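Keeping Marble and Marble-Look Counters in Good Order
Posted by Siham Chamoun, Dec 5, 2021

Marble is mostly calcite, and calcite reacts with acid. Lemon juice, vinegar, wine and many bathroom cleaners leave a dull spot called an etch. An etch is damage to the surface itself and will not wash out. A stain is color that has soaked into the stone, and it can often be drawn out.

Marble-look laminate, porcelain and quartz do not etch from lemon juice. Check which one you have before buying any stone product. Put a drop of vinegar in a hidden corner, wait 2 minutes and wipe. A dull ring means real marble.

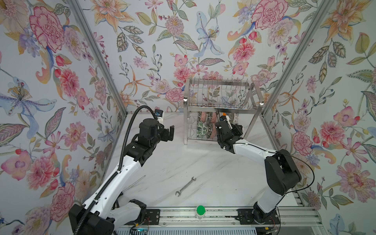

Daily cleaning: warm water, a few drops of plain dish soap, a soft cloth. Rinse with a second cloth and dry. Soap left to dry builds a film that looks like wear. Do not use scouring powder on any of these surfaces.

Sealing applies to natural stone only. Leave a spoonful of water on the counter for 10 minutes. If the stone under it has darkened, the sealer is spent. Apply a thin coat, wipe off the excess before it dries, and keep the counter dry overnight. I do mine every May. The corner by the kettle always goes first.

Oil stains: mix baking soda and water to a thick paste, spread it over the spot, cover with plastic wrap and tape the edges. Leave for a day, then lift with a plastic scraper. Old cooking oil may need a repeat.

Hard water: the white crust around faucets and under dish racks is lime. Vinegar removes it from steel but must stay off marble. Take the rack to the sink, treat it there, rinse and dry it before putting it back. SUS304 is a common grade of stainless steel and resists rust well, though salt and bleach will still pit it over time.

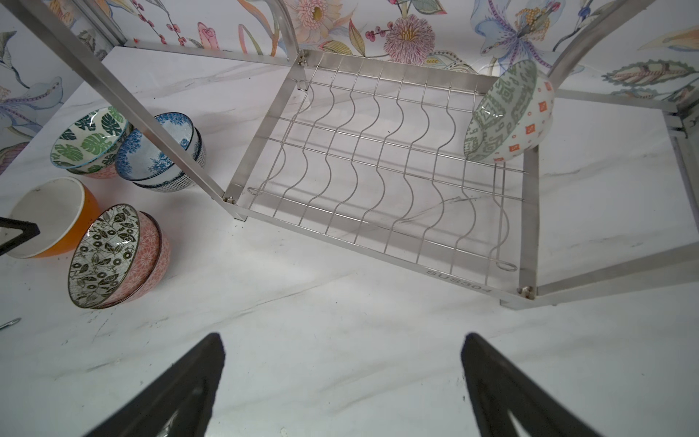
Osamu Ikeda writes that lime on the stone itself is the harder case. He holds a plastic scraper nearly flat, works on a damp surface and stops as soon as it drags. He has given up on the paste for rings left by flowerpots, which in his kitchen were rust.

Rust does need a different product, one labeled for rust on marble. General rust removers are acidic and will etch. Test under the edge of the counter first.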